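4章 作業をはじめる前の安全の取り決め(シミュレーション環境と実機に共通)

3章までの設定、おつかれさまでした。Deltellコントローラの接続が確認でき、Ikonettiの画面に緑色の「準備完了」が出ていれば、もう腕を動かしたくてうずうずしていらっしゃる頃かと思います。お気持ちはとてもよくわかるのですが、その前に少しだけお時間をください。この章では、台所まわりの作業をロボットアームに任せるときの約束ごとを、順を追ってご説明します。画面の中だけで練習される方も、ぜひ同じ手順で進めてください。練習で身についた癖は、よいものも悪いものも、そのまま実機に持ち越されるものですから。

4.1 作業区域を決める

1. Ikonettiの「環境」メニューから「作業区域」を開きます。
2. アームの台座を中心に、区域の外周を指定します。初期値はアームの最大到達距離である942 mmです。お使いの台所が狭い場合は小さくしてかまいませんが、初期値より大きくすることはできません。
3. 壁、窓枠、水栓、吊り戸棚など、動かない物を「固定物」として登録します。水栓のように細くて背の高い物は見落としやすいので、真上からの表示だけに頼らず、横からの表示でもひと回り確かめてください。
4. 「区域を保存」を押し、わかりやすい名前を付けます。「台所1」「台所2」でも結構ですが、あとで見返すと案外思い出せないものです。「流し右・窓側」のように、場所のわかる名前をおすすめします。

メモ:固定物には、登録した輪郭の外側に30 mmの余裕が自動で付きます。この余裕を0にする設定も用意されていますが、実機では使用しないでください。シミュレーションで0にした区域は実機に転送できず、転送時に警告が表示されます。

4.2 速度と力の上限

1. 「動作」メニューの「上限」を開きます。
2. 速度の上限を60 %以下に設定します。はじめての作業では、もっと低いところから始めていただいても、もちろんかまいません。
3. 把持力は「弱」を選びます。野菜やスポンジなど、形の変わりやすい物を扱う作業では、慣れてからも「弱」のままをおすすめします。
4. 「適用」を押したあと、必ず一度、何もつかませずに腕を往復させ、動きが設定どおりかを目で確かめます。

注意:上限を変更できるのは、管理者権限を持つ方だけです。急いでいるときほど「今回だけ」と上げたくなるものですが、変更の記録はすべて残りますし、次に使う方は前の設定のまま始めてしまうかもしれません。変更したら、作業記録の備考欄に理由を一行書いておいてください。

4.3 作業台の整え方

作業台に物があること自体は、まったく問題ありません。台所というのは物のある場所ですし、すっかり片づいた台でしか動けないアームでは、お役に立つとは言えないでしょう。大切なのは、そこにある物をソフトウェアがきちんと知っていることです。

1. その回の作業で扱う物を「対象物」に登録します。
2. 扱わないけれど台の上に残しておく物は、「障害物」に登録します。登録した障害物は、腕の経路から自動的に外れます。
3. 倒れやすい物には「転倒注意」の印を付けます。この印が付いた物のそばでは、腕が自動的に減速します。
4. 流しを使う作業では、水槽の縁だけでなく底の高さも登録します。底の登録を忘れると、腕が水槽の中を「何もない空間」として扱ってしまいます。

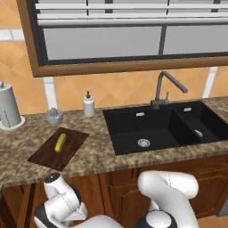

洗剤の容器やペーパータオルの支柱のような背の高い物は、転倒注意の代表格です。まな板は少しやっかいで、上に載っている野菜と一緒に動いてしまうことがあります。野菜だけを取り上げる作業なら、野菜を対象物、まな板を障害物と、二つに分けて登録してください。ひとまとめに登録してしまい、腕がまな板ごと持ち上げようとして停止した、というお問い合わせをよくいただきます。

メモ:柑橘しぼり器のように中央が尖った形の物は、簡易形状の「円柱」で囲んでおくと経路の計算が安定します。細かい形まで正確に写し取る必要はありません。

4.4 人が近づくとき

実機をお使いの場合は、次の順番を守ってください。シミュレーションだけの方も、一度は目を通しておいていただけるとうれしく思います。

1. 作業区域に入る前に「一時停止」を押します。
2. 腕が止まり、台座の表示灯が青に変わるまで待ちます。通常は2秒以内に変わります。
3. 青の点灯を確かめてから区域に入ります。表示灯が点滅している間は、まだ停止の途中です。
4. 用事が済んだら区域の外に出て、ほかに人がいないことを声に出して確認し、「再開」を押します。

警告:一時停止は非常停止の代わりにはなりません。危険を感じたときは、迷わず赤い非常停止ボタンを押してください。押しすぎて叱られるということはありませんので、どうぞ遠慮なく。

4.5 記録の残し方

作業が終わったら「記録」タブを開き、区域の名前、上限の値、途中で停止した場合はその場面を書き添えて保存します。文章は短くてかまいません。本章の手順をまとめたTostovサポート窓口のArmindo Vieiraは、「腕が止まった」とだけ書くより、「まな板の手前で止まった」と書いてあるほうが、原因にずっと早くたどり着けると申しております。

記録の保存先は、初期設定では共有フォルダ「Magalhães」になっています。変更する場合は、付録Bの手順をご覧ください。11月の更新より前に作成した記録は形式が異なるため、開く際に変換の確認が表示されます。「変換して開く」を選んでも、元のファイルはそのまま残ります。

保存が済みましたら、5章「最初の把持動作」へお進みください。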